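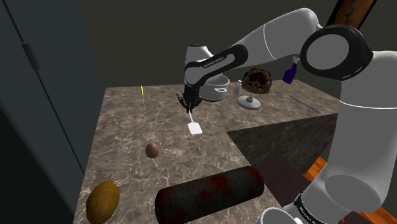
I'm trying to ride every passenger and car ferry in my corner of the country, all 64 of them, and I get a lot of email about it. Most of it is about money, a fair amount is about seasickness, and a surprising share is about food, so I'm answering the lot in one place. (The food people are my people. If you only pack one kitchen thing for a cabin stay, make it a flat-bladed spatula with a thin handle, like the white one at the top of this page. Every rental I've stayed in had six corkscrews and nothing that could turn an egg.)

## How many have you done so far?

20! Number 20 was the little cable ferry at Endale, which takes four minutes and holds maybe three cars if everyone breathes in. I rode it back and forth twice and the deckhand started waving at me.

## What counts as a ferry?

It has to run on a published schedule or on demand, it has to take you from one bank or island to another, and I have to get off on the other side. Dinner cruises don't count. Sightseeing loops don't count. I went back and forth on the Jelden water taxi for weeks and finally let it in, mostly because I'd already ridden it and it rained sideways the whole way.

## Do you have to ride in both directions?

No, one way is enough. My friend Tamara Antoniuk thinks this is cheating and has told me so from the passenger seat on several long drives home around the lake.

## Do you get seasick?

Yep. Ginger candy, a seat near the middle of the boat, eyes on the horizon. I also quit reading on board, which was harder than I expected. The crossing to Brarkska is the only one that really got me, and I'd had a chili dog at the terminal, so I don't blame the boat.

## Where do you stay?

Cheap motels if I'm just passing through, and a cabin or a small rental with a kitchen if I'm staying two nights or more. I cook whenever I can. Island restaurants tend to close early and some of them don't open until April, and I have eaten one too many dinners out of a vending machine.

## What do you cook?

Pancakes, eggs, grilled cheese, and one big pot of something that lasts. My pot meal is beans, rice, a can of tomatoes, and whatever sausage the island store has. Pancakes are for the morning of an early boat, because you can roll up the extras and eat them in the car line.

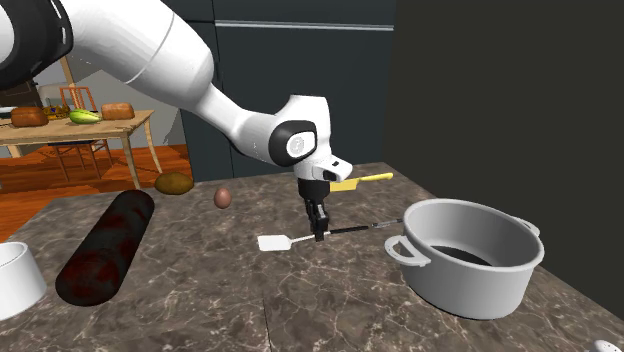 *Spatula by the big white pot: pancake tools and bean tools, side by side.*

## What does all this cost?

Less than you'd think as a foot passenger. Plenty of the short river crossings are free. Taking the car is where it hurts, so on the longer routes I park and walk on with a backpack. My most expensive weekend so far was Fulteo, which came to more than 200 dollars with the room, and I'd do it again for the bakery alone.

## Do I need a reservation?

On foot, almost never. With a car in summer, yes, and book early. Check the operator's own page the night before too. Schedules change with the wind and the water level, and I once sat at a locked gate for 12 minutes before I noticed the sign saying the boat was out for repairs.

## Can I come along?

Maybe! I post the next crossing on the home page when I know it, and if you happen to be on the boat, come say hi. I'm the one in the orange hat near the middle, looking hard at the horizon.

## What happens when you finish?

No idea. Tamara says bridges. I've told her I'll think about it once I've got the winter routes done.

*Last updated Thu 22 March*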